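Chapter 9
Buying a Robot That Tidies

I've read a lot of robot brochures, and I own far too many of them (my shelf sags). So when I started planning this chapter I knew which product I wanted to pick apart with you: the Flirnitz desk kit from Plaltimer. It's sold as a package - hand, software, setup visit and a year of phone help - and the brochure promises "a clear desk by 10." Ten in the morning, I assume!

What does a promise like that mean to a buyer? Let's start with one small book. 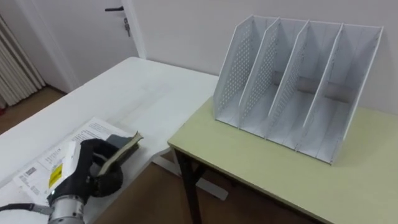 By Brendan Mac an tSaoi

Thick, rounded fingers like those can look clumsy, but I've grown fond of them. A book is an awkward thing to hold, all covers and corners, and I'd take a generous grip over a dainty one any day. The file organizer is a fair test too, with its upright slots.

Plaltimer quotes 100 practice runs per customer site, and the rival service from Brelten quotes 820. Bigger must be better, right? Well, hold that thought until Section 9.2, where we ask what each company counts as a run (I was surprised, and a little cross). 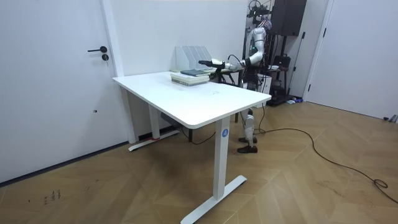
Figure 9.1 The robot at the desk, its gripper near a stack of books.

Before you read on, jot down three questions you'd put to the salesperson. Keep the list handy - we'll use it on the Ogundipe contract at the end of the chapter.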